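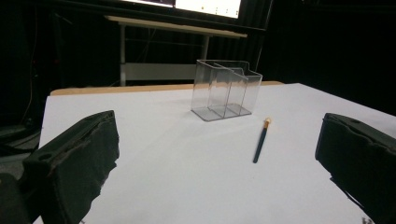

Clear organizer on a white tabletop, between the two fingers of a hand-held gripper.

Most arguments about how many demonstrations a task needs are arguments about the wrong number. A team reports 489 episodes of putting a desk item into a holder, and the next team asks why it didn't collect more. The better question is how many of the 489 differ from each other in a way the policy could use.

I have spent the past year reviewing collection plans, several of them for a two-handed setup, and the same pattern keeps coming back. The operator starts the day placing the object with some care for variety. By midafternoon the object lands in the same spot at nearly the same angle, because that spot is comfortable for the right wrist. The log shows a steady rate and a low rejection count. What the log doesn't show is that the last third of the session is close to one episode recorded many times.

Edvin Wallin, who wrote the collection protocol at Pesura, disagrees with me on this. His view is that repeats are useful because they let the model average out hand jitter, and that a planner who forces variety early gets shaky demonstrations from operators who are still learning the tool. He has a point about the first hour. I would give every new operator 18 unlogged practice runs and throw them all away. After that I see no reason to accept drift. 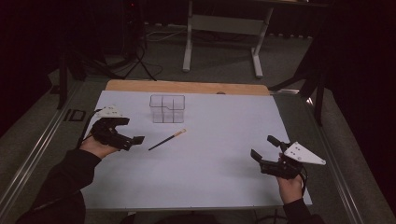
Two grippers over the paper, one in each hand, with the pencil between them.

A fixed list of start poses solves most of the problem and costs very little. At Grerusham the list was 6 positions for the object, each with its own angle, read out before the episode began. Operators disliked it for a morning and then stopped noticing it. The rate fell, which alarmed the people who watched the rate. The policy trained on 142 of those episodes was the one they kept.

I will grant that the number alone proves little. The two sets were collected in different weeks and the operators had improved by then. A proper comparison would give both plans the same people and the same hours, and I have yet to see anyone pay for it.

The second habit I would change is the way failed attempts are handled. The usual rule is to delete any episode in which the object slips. This leaves a dataset in which nothing ever needs correcting, and a policy trained on it has no idea what to do when the object is a little off. Keep the slip if the operator recovered. Delete it if the operator gave up. The Blomqvist annotation sheet already has a column for this - it is usually left blank.

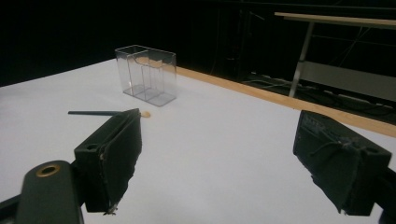 Object choice gets less thought than it should. Planners tend to reach for things that look hard, such as cloth or cable, and treat rigid stationery as a warm-up. For a view from the gripper, the warm-up can be the harder case. The clear divided container is mostly thin edges and faint highlights, with the dark background showing through its sides, and a good part of the pencil is hidden behind the left finger. A model looking at that has to carry the object's position over from earlier views or get it from another camera. If every episode was started from the same comfortable spot, it can skip both and memorize the spot, and the score on the bench will look fine.

That is the failure I would test for first. Move the container a hand's width, leave everything else alone, and run the policy again. On the Femeck project this check was put on the schedule for November, after the full set had been collected. It belongs at the end of the first day, when the plan can still be changed and the operators are still in the room.

A plan that reports only a count should be sent back. Ask for the start poses, the number of recoveries kept, and the spread of object angles by hour. If the spread narrows after lunch, stop the session there and pick it up the next morning.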